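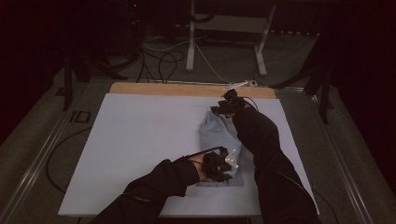
Dilruba Wijesinghe
Redactora de la sección de ropa y plancha

Yo antes doblaba encima de la cama, como casi todo el mundo, y luego me extrañaba de que las camisas salieran del armario peor de lo que habían entrado. El colchón se hunde, la colcha se mueve, la tela se va contigo y acabas haciendo un rollito. Desde que doblo sobre un tablero blanco, grande y bien liso, tardo la mitad y encima no me duele la espalda (¡mido poco y la cama me queda bajísima!).

El tablero lo pongo plano sobre la mesa de trabajo y no lo sujeto con nada. Blanco me gusta más que de cualquier otro color, porque se ven enseguida las pelusas y las manchitas que se le escaparon a la lavadora. Antes de empezar le paso un paño apenas húmedo y lo dejo secar del todo, que una camisa clara lo recoge todo. El celeste, por ejemplo, es traicionero.

Lo de poner la prenda en diagonal me lo criticaba mi vecino Cosmin Căpraru, que dobla todo recto como en el cuartel. Pues a mí me va muy bien para el primer repaso: una mano aprieta abajo, con la palma, y la otra se va lejos, hasta la esquina de arriba, y la deja a punto. Notas cómo se sueltan las arrugas blandas. Después ya giro la tela y doblo en serio.

Con las camisas hago así. Abrocho el primer botón, el tercero y el último. Boca abajo, mangas hacia atrás, un lateral al centro y luego el otro. La parte de abajo la subo en 2 veces si la balda es estrecha, y en una si es honda. Entre pliegue y pliegue paso el canto de la mano, sin apretar mucho — si marcas demasiado, la raya no se va ni con vapor.

Las camisetas, todavía más fácil, y los paños de cocina ni os cuento. Lo que se me resiste son las sábanas bajeras. Las meto dentro de su propia funda de almohada y asunto arreglado, que tampoco hay que sufrir tanto.

Ah, y los montones, bajos. Yo llegué a tener una torre con 37 prendas en una sola balda (las conté en noviembre, cuando se me vino encima buscando un jersey) y las de abajo parecían acordeones. Ahora reparto y me sobra sitio, no sé ni cómo.

Si no tenéis tablero, mirad en cualquier almacén de bricolaje. El mío salió del cajón de retales de Herath, y lo lijé un poco por los cantos para que no enganchara los puntos. Lo guardo de pie detrás de la puerta, con una toalla vieja debajo para que no resbale.

Otro día os cuento lo de las perchas, que tengo una guerra con las de alambre...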